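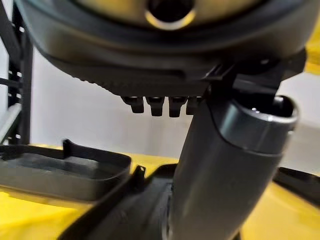

Tõnu Zariņš wrote in to ask whether the small parts belong in the same drawer as the large ones, and said he'd gone back and forth on it all Wednesday. Great question, and the one that shaped most of this release! The short answer is no: small parts get their own tray, and the tray gets its own label.

Jelau Workbench Notes

Jelau is a growing set of plain-language notes on sorting, naming and putting away the hardware that piles up on a shared bench. It started as a page of scribbles for the Prisgate workshop and has become something we really love working on. If you have ever opened a drawer and met six kinds of clamp, you'll feel right at home.

What's inside

1269 notes, one per item
414 of them with a storage location filled in
30 drawer labels, ready to print
names.txt, the word list we use for shapes and finishes
changes.txt, which goes back to December

How a note is laid out

Each note has a name, a shape, a finish, a place and a remark. Name the thing by its look first (round housing, dark tube, angled bracket, ribbed edge) and add the trade name if you know it. Finish is one of matte, satin or glossy. We argued for weeks over satin and glossy, and there are still notes that say "in between". Leave those alone for now, please.

The remark field is free text and it's the best part of the whole collection. Some people write two words, some write a small essay about a stripped thread. Keep both!

Known gaps

The Van Damme cabinet is only half done. The top shelves are in, the lower ones have names but no places. Springs are a mess. Anything filed under "misc" before the last relabeling may point to a drawer that has since moved one row down.

Using the notes

Open notes.txt in any text editor, or load it into a spreadsheet with semicolons as the separator. Atameo, our little search script, is in the tools folder and runs from the command line. Keep searches short: "ring gold" works much better than a full sentence.

Adding your own

Send new notes as a text file, up to 700 lines at a time. Check names.txt before you coin a new word, and if nothing there fits, coin it anyway and flag it in the remark. New words go into the list with the next release.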